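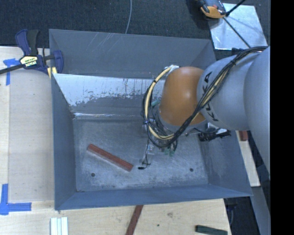 Beltier Neighborhood Tool Library: Members' Newsletter

Looking after your garden tools before the cold sets in

Well, friends, the tomatoes are finished, the hoses are coming in, and I have been asked (three times this past week!) what a person ought to do with a shovel before winter. I could talk on this subject all afternoon, as those of you who have stood next to me at the sharpening bench will know, but I will try to keep it to a page.

Start with the dirt. A stiff brush and a putty knife will take off most of it, and a damp rag will get the rest. Dry the metal well, and I do mean well, especially up in the socket where the handle goes in. Worn paint or a scratched finish won't hurt anything on its own, but bare steel does like a thin coat of oil. I use boiled linseed on handles and plain mineral oil on blades, and I have a spade from my aunt that has been treated this way for 17 winters and still goes into clay like butter. Please lay your linseed rags out flat outdoors to dry, and don't wad them up in a corner, as they can heat up and catch fire all by themselves.

For edges, a ten-inch mill file is plenty. Follow the bevel that is already there, push away from yourself, and stop when the edge feels even. A hoe wants to be a good deal sharper than most people keep it, and once you've weeded with a sharp one you will be spoiled for life.

Pruners are fussier. Take them apart if you dare (lay the pieces out in order on a towel, or take a picture with your phone as you go), clean the sap off with rubbing alcohol, and put a drop of oil on the pivot. If yours are past saving, we have 11 pairs on the lending shelf, and they hardly go out at all in November, so you can keep one for the full month.

Etornam Amoah will be at the bench again this season for anyone who would like a hand with saws, which I have never had the patience for. He asks that you bring one saw at a time, and that you tell him what you cut with it. Roald Bråten has a stack of ash handles in rake and shovel lengths, and he is happy to show you how to fit one so it doesn't wobble by spring.

Anything borrowed over the summer can come back dirty if life has gotten away from you. We'd much sooner have it home than have you fretting over it! Just leave it by the side door on Nutsugah Street and put your name on the tag.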